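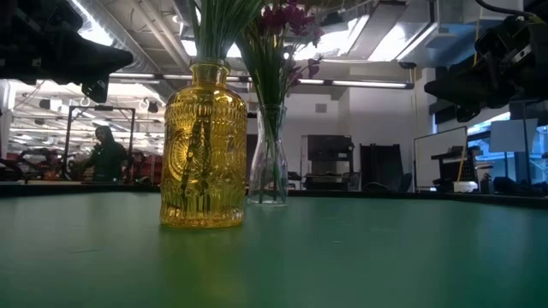 Glass segmentation set-up, side camera. Amber vase in front, clear vase behind, both with stems in.

February 24, 2023

Back on the transparent-object problem in the Mirkix perception node. Depth on the clear vase is still mostly holes, and where it does return values they belong to whatever is behind the glass. The amber one is better on the shoulder and the ribbing but drops out at the neck, where the stems start.

Changed two things this morning:

Segmentation now runs on colour only, and depth is sampled inside the mask afterwards. Before, the depth edge was voting on the mask and pulling it inwards.
Stems and vase are separate classes. Milovan's version merged them, so the planner got one tall box and refused every approach from above.

Ran 40 planning queries per vase, no motion. Amber: 3 with no valid grasp. Clear: 11. Most of the clear failures are the base estimate landing below the table plane, some 40 mm in the worst case. Clamping to the plane hides it but the width is then wrong as well, so I have left the clamp off.

The yellow patch on the green top next to the amber vase gets labelled as glass if the threshold is low. Raised it from 0.35 to 0.5 and the patch goes. Part of the embossed pattern goes with it. Filling the mask after thresholding puts that back.

Ceiling lights: two long fixtures plus the bright panel. Ayodele thinks the highlights on the clear glass come from the panel. Not tested. Needs a run with the tubes off.

Collision model: the second arm has to be in the scene even when parked. The planner happily routed the elbow through it until I reloaded the October config. Cable on top of that arm is not modelled. Added a padded cylinder for now, radius guessed.

To do
- log raw depth next to the filled depth, same timestamp
- ask Heike which branch has the plane fit with the outlier step
- flowers: mask leaks between the petals, check at full resolution
- repeat the clear vase queries with the width prior on

Config saved as glass_b. Do not overwrite glass_a, Lovely is still comparing against it.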